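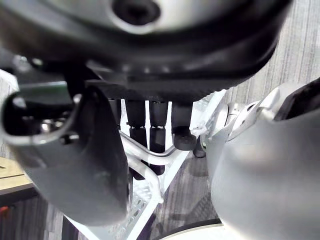 A morning at the Plindari grocery floor

Vanderleia Queiroz, September

Plindari opened its doors to visitors for one morning, and I went along with Jelle Van Leeuwen from our own workshop. They gather examples for a learning system that is meant to pick and pack groceries. The room is smaller than I expected. One side is a mock greengrocer's display, and the rest is carpet and cardboard boxes.

Alžběta Štefanec runs the sessions and showed us how a shift goes. An operator drives both arms through a task from start to finish, and everything is recorded: joint positions, the head camera and the wrist cameras. Each run of a task is called an episode. A good operator gets through 110 episodes in a shift. They aim for 50 usable ones of each task before moving on to the next.

The task that morning was shopping. One hand looks after the basket and the other picks from the shelves.

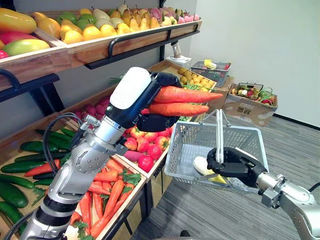 Two carrots in one hand, the basket in the other, and a corn cob already inside.

The carrots are artificial, like the rest of the produce. I asked about real vegetables and was told they had tried them for three days. They bruised and went soft, and the early episodes no longer matched the later ones.

Jelle wanted to know what counts as a failed episode. A dropped item is kept if the operator picks it up again, and it gets its own label. Alžběta said these recoveries are useful and they would like more of them. An episode is thrown out if a camera drops frames or if the operator stops halfway to think. Long pauses teach the system to pause.

They also change the display between blocks. Items get moved to other trays, and sometimes one is left among the wrong vegetables. The written instruction changes too, so "put the carrots in the basket" may become "get me two carrots". 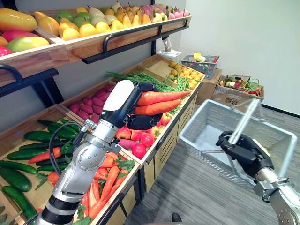
All of this is checked by a second person before it goes into the training set. Vitória Barros does most of the checking. She watches each episode at double speed and marks where one step ends and the next begins, such as reach, grasp, lift and place. The labelling tool is called Jirken and was written in the office. It looks dated but she was quick with it.

We had a short go at driving the arms ourselves. I managed to pick up a pear on my fourth try. Judging depth was the hard part, and new operators get 14 hours of practice before any of their work is kept.

Tea was in the corridor afterwards. The next open morning has not been fixed, but you can leave your name at the front desk.

Comments

Aurora Mota
Did they say whether the same operators do every task? We found at Fisness that the model picked up one person's habits.

Vanderleia Queiroz
They rotate people between tasks. I didn't ask how often.

R. from the workshop
Two items in one grasp is harder than it sounds. Is that one label or two?

Jelle Van Leeuwen
One grasp label, with the number of items added as a note. Vitória said they argued over it for a while.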